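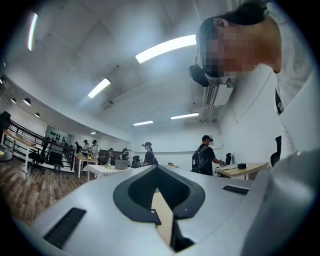
Ferry folks, the Stirkby is off the mud. I was down at the landing a little before six this morning with my coffee, along with what felt like half the town, and she came free on the top of the tide with two tugs pulling on her stern and a third one standing by. There was no big crunch or groan. She just started sliding, very slowly, and then a bunch of truck horns went off in the parking lot and I spilled the coffee down my sleeve.

If you missed all this (lucky you, you probably weren't trying to get to work), the Stirkby went aground on the inside bend of the channel on her late run, with 15 cars and their passengers aboard. Everybody got taken off by the pilot boat and a couple of lobster boats before midnight. One man hurt his wrist on the ladder and that was the only injury, which I'm really glad to be able to write.

I talked to Marites Quiambao, who was riding home from a shift at the hospital and spent a good two hours up on the passenger deck. She told me it felt like somebody had put the brakes on in a bus. "My bag went down the aisle without me," she said. Then the lights flickered, the crew handed out life jackets, and people mostly sat there and texted. She had nothing but nice things to say about the deckhands, and one complaint, about the vending machine, which took her dollar.

So what happened? The short version is that we don't know yet. Captain Panagiotis Mujić has been running that crossing for years and he isn't giving interviews while the inquiry is open. What I did get from the ferry company is that the green buoy on the bend was out of position. It had been dragged in the blow we had earlier in June, and it was on the list to be moved back. How far out of position, and whether the crew had been told, are questions for the inquiry, and I got a very polite "no comment" on both.

Nam-gil Son, the salvage master from Gineck, was a lot more talkative (he'd been up all night and I think he was running on donuts). The plan was to take weight off her first, so they got the cars moved aft, pumped out the ballast, and brought 100 tons of fuel and water across to a barge. After that it was a matter of waiting for enough tide. The first try last night moved her 8 feet and then she stuck again, so they knocked off and waited for this morning's high water. He'd like it known that the mud around here is "like peanut butter," and he didn't mean it kindly.

Divers checked the hull as soon as she was tied up at the Angelovski yard. There are scrapes along the port side and one propeller has a bent blade, but she isn't taking on water and there's no sheen around her. The cars came off before lunch. I watched a very muddy minivan get a round of applause.

Now for the part you care about. The Stirkby stays in the yard until that blade is swapped and she's been inspected, and the company won't give a date. Until then the smaller boat, the Hultitz, is doing the crossing by herself. She carries far fewer cars, so trucks are being asked to go the long way by the bridge, and foot passengers board first. The last boat at night is canceled for now. Your commuter pass still works, and if you were on the Stirkby that night you can get your fare back at the ticket window, though you'll need the stub.

The buoy is back where it belongs, by the way. I saw the tender out there setting it this afternoon.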